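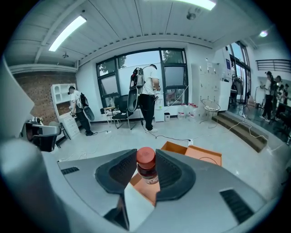
**Do I need robotics experience to apply?**
None. You need steady hands, patience, and a back that can take a pack for a few hours at a time.

Zirklow is looking for operators for the Kaston kit, our hand-held gripper and backpack set. Customers rent the kit, we send the people who know how to use it. Orders are up, we're short on people, start in March.

**The job**

- Wear the pack, hold the gripper, do everyday handling tasks. Bottles into boxes, boxes onto shelves, drawers open and shut. Then again.
- Follow the task sheet. If the sheet is wrong, say so, don't improvise
- Swap batteries, wipe the finger pads, coil your own cables
- Short note at end of shift: what slipped, what jammed, what felt off

Same object up to 200 times in a shift. Some people find it restful. Some quit by lunch. Better to know now.

**Hours and pay**

Shifts 8:30 to 2:30, or 2:30 to 8:30. Tell us which, we can't promise both. Pay is $29 an hour, training included. Paid breaks, pack comes off for all of them. There's an $800 bonus once you finish your first three months.

**Must have**

- 18 or over, right to work
- OK on your feet most of the shift
- Closed shoes, no dangling jewlery
- Can read a task sheet in English

Nice to have: warehouse, kitchen or lab work, anything where you pick things up carefully all day. Left-handers very welcome, we dont have enough.

**Also hiring: kit tech, one post**

Looks after the Kaston sets between rentals. Pad changes, cable repairs, firmware, packing for shipping. Some soldering. Reports to Dezső Hegyi. Ask him for the pay range, it depends on what you've done before.

**How to apply**

A few lines about yourself to Orsolya Szabó at the Zirklow front desk, subject "operator" or "tech". No cover letter. Résumé if you have one handy. Tryouts are one hour, paid, you'll wear the pack. Musa Ogundipe runs them and will fit the straps for you.

Bad shoulder or back? Mention it before the tryout pls, there's bench work too.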